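Why do old coins have bumpy edges?

Run your thumbnail around a quarter. Those little ridges are called reeding, and they are there because people used to cheat.

Long ago, coins were made of real silver. A sneaky person could snip a sliver off the rim, spend the coin anyway, and keep the sliver. Do that to 292 coins and you had a nice lump of silver – and a lot of oddly small coins.

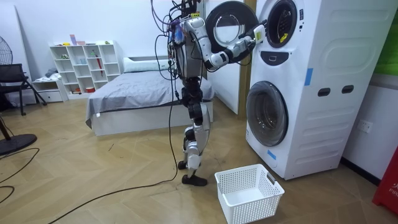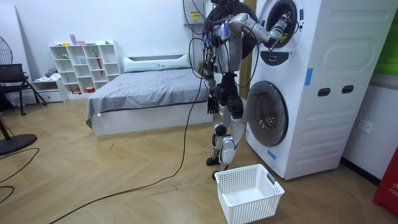
Page last changed: 4/25/19

Ridges spoiled the trick. A snipped coin had a bald patch, and any shopkeeper with a thumb could find it.

Today's quarter has no silver worth stealing. It kept its ridges anyway. Pennies never got them, as few crooks bothered with copper.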